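Flomero Makers and Growers Market
Minutes of the Regular Meeting of Member Businesses

Date: 16 May 2023
Location: Upper meeting room, Cisar Building
Chair: Zubaida Tanoli
Status: Approved as corrected

1. Call to order
The Chair called the meeting to order at 6:30 p.m. and confirmed that a quorum was present. Apologies were received from the Wetside stallholders, who had submitted written comments on items 4 and 6.

2. Minutes of the previous meeting
The minutes were accepted with one correction. Under "Parking," the words "east lot" should read "west lot." Moved, seconded and carried.

3. Matters arising
The replacement of the cracked drain cover near the bakery stalls has been completed by the city. The request for a second hand-washing station remains open. The Chair will write again to the parks office.

The members who sell preserves asked whether the revised labeling sheet had been distributed. The Secretary reported that it had been sent by email only and agreed to provide paper copies at the information stall for the next two market days.

4. Returnable jar and bottle program
The Chair presented the written report on the program, which began in January with 18 participating stalls. A total of 135 customers have registered for a deposit card. Members discussed the following points.

Deposits. Several stalls have been charging different amounts for the same size of jar. It was agreed that a single deposit would apply to all small jars and a higher one to all large jars and bottles. The Secretary will circulate the figures before they take effect.

Washing. Malik Kitchen offered the use of its commercial dishwasher on Monday mornings at no charge through the end of the season. The offer was accepted with thanks. Stalls using the service must remove their own labels beforehand. Jars with chipped rims will be set aside for recycling and the deposit will still be honored.

Odd jars. Customers continue to bring back jars that were not sold at the market. The written comments from Wetside asked that these be accepted without a deposit, as turning customers away has caused some bad feeling at the return table. After discussion it was agreed to accept them on a trial basis, provided they are clean and have a matching lid.

Motion: That the returnable jar and bottle program continue through the fall season on the terms set out above. Carried, with two abstentions.
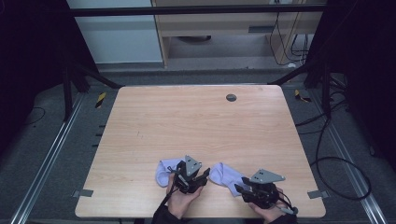 5. Fall gift box
The Chair reminded members that last year's gift box used a plastic outer wrap, and that a number of customers had written to object. Samples of a plain cardboard box and a cotton drawstring bag were considered.

Members selling soap and candles preferred the box, as their goods are easily marked in transit. Members selling dried goods preferred the bag, which can be used again. A question was raised concerning the cost of the bag. The supplier's quotation is $43 per bundle, with delivery charged separately. No quotation has yet been received for the box in the larger size.

It was agreed to defer a decision until both prices are available. It was further agreed that, whichever container is chosen, the filling will be shredded paper collected from member businesses and that no plastic tape will be used. Members wishing to place an item in the gift box must notify the Secretary in writing, stating the weight of the item and whether it needs to be kept cool.

6. Shared delivery route
The Secretary outlined a proposal to combine home deliveries into one weekly run. At present the stalls that deliver make separate trips, often to the same streets. The Wetside comments supported the proposal but noted that a Friday run would not suit fresh bread. Members asked for details of insurance and for a clear rule on orders left at unattended addresses.

Action: The Secretary to prepare a draft route and obtain an insurance quotation for the next meeting.

7. Other business
The stall plan for the summer season will be posted outside the office. Requests for a change of position should be made on the usual form. Members were reminded that vehicles must be clear of the market lane before opening.

8. Adjournment
The meeting was adjourned at 8:10 p.m. The date of the next meeting will be sent to members with the agenda.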